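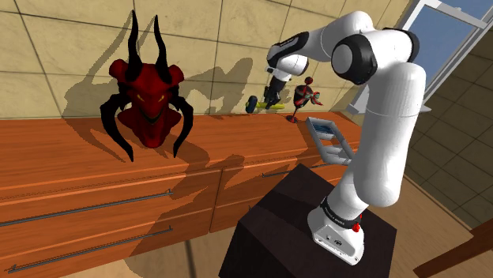
Service charges and the sinking fund on a shared ownership home

Posted in: Housing associations and shared ownership
Asked by Uvham_Tenant, November

I would be grateful for guidance on a matter concerning my shared ownership apartment. I purchased a part share from Wetura Homes, a housing association, and I pay rent on the remainder. The building contains 77 homes, of which a portion are rented at social rents and the others are shared ownership. Day-to-day management is carried out by a separate company, Rewi Property Services.

I have now received a letter stating that each shared owner will be asked to pay 2,000 toward the replacement of the communal heating plant. The letter says that this sum is "in addition to the annual contribution to the reserve." My understanding at the time of purchase was that the reserve, which my lease calls the sinking fund, existed for this kind of work. I have paid into it every year with my service charge.

I wish to establish the following. Is the association entitled to ask for a further sum when a fund already exists? Am I liable for the whole of the amount, given that I own only part of the home? May I see the accounts for the fund before I pay? The letter gives 2 months for payment and does not mention installments. I telephoned Rewi and was told to write to Wetura. Wetura told me to write to Rewi.

Tetik_Leaseholder

The starting point in every case is the lease. No general rule will override what it says, except where the law gives you greater protection. You should look for three parts of it: the clause that sets out what may be charged, the schedule that sets out how your proportion is worked out, and any clause dealing with the reserve or sinking fund.

On your first point, a landlord may in many cases ask for a further sum where the fund is not large enough to meet the cost of the work. The existence of a fund does not in itself place a limit on what can be recovered. However, the landlord should be able to show how much is held, how much is to be drawn for this work and how the remaining cost has been divided among the homes. If the letter gives none of this, it is reasonable to ask for it in writing.

On your second point, the answer tends to disappoint. Under most shared ownership leases the owner is responsible for the full service charge on the home, whatever the size of the share. The rent is reduced according to the share owned, but the service charge is not. Please check your own lease, as older ones differ.

On your third point, you should ask for a written summary of the costs and for the chance to inspect the accounts and invoices behind them. Address the request to Wetura, as landlord, and send a copy to Rewi. An agent acts for the landlord, and the landlord cannot pass its own duties to you by directing you elsewhere. Keep copies of everything.

You should also find out whether there was a formal consultation before the work was agreed. For major work the landlord is normally required to give notice to all leaseholders, invite comments and provide estimates. Where this has not been done properly, the amount that can be recovered from each leaseholder may be limited. Look through earlier post and email, including anything sent to the address you lived at before you moved in – notices are sometimes sent there in error.

Payment by installments is a matter for the landlord's policy. Many associations have such a policy and do not mention it in the first letter. A request made before the payment date is generally better received than one made after it.

I would advise against simply withholding payment. If you dispute the sum, say so in writing, give your grounds and take independent advice before the date passes.

HeatingOnTheSecondFloor

We had the same thing in our building, also 2,000 each, and it was for the lift. We paid. Later on a small part was credited back because the final bill was lower than the estimate. I do not know whether that is usual. Ask them if the figure is an estimate or the final cost.

RewiBlockResident

I agree with the first reply in general, although I would add one matter. Ask whether the rented homes in the building are bearing their proportion of the cost. The association should be meeting that part from its own funds, and the division should appear in the accounts. In our case it was correct, but it took two letters to obtain the page that showed it.

If there is a residents' association, it may be able to make a single request for the documents on behalf of its members. Replies to individual owners in our building were slow and did not always agree with one another.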